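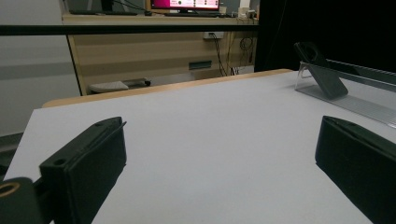
Juretti, September 20, 2023

Chapter 2
When the Work Changes Hands

In this chapter: what gets automated first, and what doesn't. Job titles vs. tasks. Who trains the machine. Pay, pace and who gets asked.

A white table, two black gripper fingers held open over it. A desk behind with a monitor and keyboard. Not much to look at, and that is the first point of the chapter. Students expect automation to arrive as a huge orange arm behind a fence. In a lot of workplaces now it starts on a tabletop, with a tool a person can carry in one hand.

The tool is a gripper without an arm. A worker holds it and does the task with it – pick up, turn, set down – and the movements are recorded. Later a robot is trained on the recordings. So the person who knows the job shows the job. Keep that in mind when you get to section 2.3, the whole argument about pay hangs on it.

The case: Elameo packs and repairs small household goods in Juretti. 608 employees at the time of our visits. In December the company began a program called Hundo, aimed at the packing benches. Before Hundo a packer stood at one bench and did one thing all shift. Pick, check, box, label. After the first stage the same packers split their shift, part at the bench, part at the teaching tables, where they repeated simple pick-and-place tasks with the hand-held gripper. One full set for one task was 600 repeats. Boring work, most said so. Some liked it better then packing anyway. You could sit down between sets, and the line wasn't pushing you.

What management planned for: fewer injuries to wrists and shoulders, steadier output, night shifts that were easier to staff. What it did not plan for: questions. Is teaching a machine the same grade of work as packing? If a recording gets used for years, is the worker paid once? What happens to somebody whose hands are slow but careful, and whose recordings turn out to be the good ones?

Elameo had no answers ready. The pay scale had packer, senior packer, shift lead. Nothing for the teaching tables. For the first weeks people were paid the packer rate and lost their speed bonus, becuase there was no speed to measure. Complaints, naturally. A flat allowance came in after that. Smaller than the old bonus for the fast packers, bigger for the slow ones. Nava, the smaller plant across the river, went the other way and hired outside workers for the teaching. Cheaper on paper. The recordings were poor, though. The outside people had never packed a fragile item and squeezed everything the same.

Compare the two plants as you read. Same parent company, same tools, very different mood on the floor.

A word on numbers. By the end of the first stage Elameo had 1,802 hours of teaching time on the books. Sounds like a lot. Spread it over the packing staff and over months and it is a small slice of anyone's week. The change people talked about in interviews was seldom the hours. It was being watched while working – every grip stored, the clumsy ones too. Several asked who could see the recordings. Their supervisors didn't know.

Terms you will need

Task: a single piece of work, such as closing a box.
Job: the bundle of tasks one person is paid for.
Demonstration: a task done by a person so that a machine can be trained on it.
Displacement: tasks moving from people to machines. Not the same as layoffs, see 2.4.

Before you read on

Write down every task in a job you have had, even a short summer one. Mark the ones you could show with two fingers and a tabletop. Then mark the ones you would of refused to have recorded. Keep the list, we come back to it at the end of 2.3.

2.1 Tasks first, jobs later

Start with the packing bench. A packer's job at Elameo looked like one thing from the outside. On the bench it was a string of small decisions, and only part of that string was ever put in the Hundo plan.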